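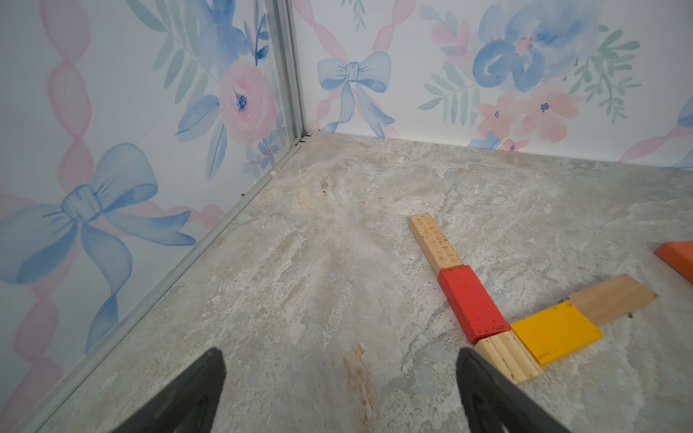 Lachlan Hepburn has taught interior finishing at the Guddale School of Building Trades for 23 years, and he begins each November intake with the same topic: the edges of a room. Students tend to arrive with opinions about color. Hepburn prefers to talk first about corners, such as one where a marble-patterned floor meets two walls and a silver aluminum profile runs down the seam. "A visitor looks at the pattern," he said. "An inspector looks at the joint."

The school supplied the finishing plan for the Avine housing renewal, a program of 77 apartments completed with the contractor Maruyama. Residents were consulted on wall coverings before work began, and floral designs received strong support. Hepburn had expected plain paint to be the leading choice. "Many of the older tenants had grown up with roses on the wall," he said. "They saw no reason to give them up."
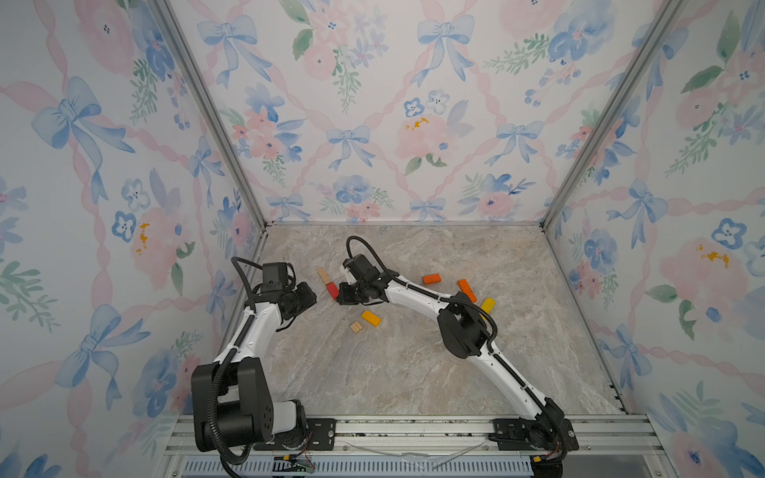 Matching the Repeat

Large patterns require careful planning. Hepburn advises students to hang the first strip on the wall seen from the door and to settle the position of the main motif before cutting. Waste is higher with a long repeat – a point he asks them to include in every estimate. "The client should hear about the extra roll from you, in writing, before the order goes in," he said. 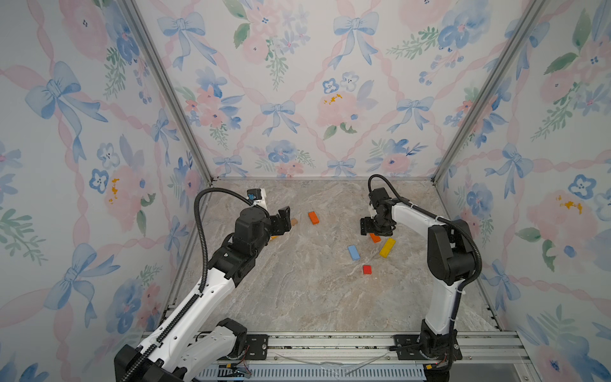

Floral paper with blue bows and a pink ribbon lattice, above a marble-patterned floor.

Hepburn will spend the coming term at the school's Grurkesum campus, where a course in paper repair opens with 9 places. Applicants must have completed 2 terms of general finishing.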